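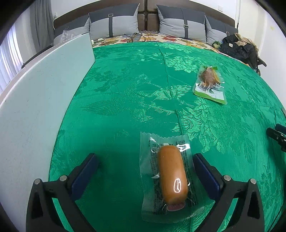 Tuncay Sarıgül asked at the end of the last lesson why we give a whole afternoon to packaging, when the sausage inside is the same sausage with or without the plastic. I answered him too shortly, so these notes begin with his question.

October
By Koen Dijkstra

Packed meat products: notes for unit 2

A sausage changes from the moment it is made. It gives off moisture, it takes up smells from the room, and the fat in it reacts slowly with oxygen. The packaging does not stop these changes, but it can make them much slower. So my answer to Tuncay is that on the first day he is right, and after some weeks he is not.

Vacuum packing

In a vacuum pack the air is drawn out and the film is sealed. The film then lies close against the product. On a smooth sausage it nearly always makes wrinkles, and students often write these down as a fault. Wrinkles alone are not a fault. A fault is when the film has become slack and you can move the product freely inside.

Look at the following points when you have a pack in your hand:

- The seal. It should be even over the full width, without a fold running through it.
- The cut edge. A zigzag edge makes it easier to start a tear. Do not confuse the edge with the seal.
- The ends of the sausage. Metal clips are common where the casing is closed. A clip has hard corners and the film must not be pierced there.
- The printing. Small black text directly on clear film is difficult to read when light falls on it, so turn the pack before you decide that it is not legible.

Please do not open a pack in order to judge the seal. After opening you have lost the evidence.

Clear film and printed card

Some packs are almost completely clear, with only small text. Others have a coloured card or label, and the food is seen above it. The card gives space for name and graphics, and the buyer reads it from a greater distance. The clear part lets the buyer see the surface of the food. We compare both kinds because a small producer usually must choose between them early, when the money is short.

For the calculation we use the course producer, Pirivo. They pack 50 pieces in one run with clear film, and 40 pieces in the same time when a card must be put in. Calculate how much longer a run of 200 pieces takes with card. Write your steps, also if you are not sure about the result.

Laying out the samples

Put a cloth on the table first. A patterned cloth is allowed for the tasting display, but for the inspection of seals I prefer a plain one. Dark green works well under orange and brown products. Leave space between the packs, and do not put one on top of another.

For the next lesson

Read page 64 in the reader, the part about casings. Bring one empty food package from home, washed, and be ready to say where it was sealed and how you have found this out. Tuncay has agreed to begin.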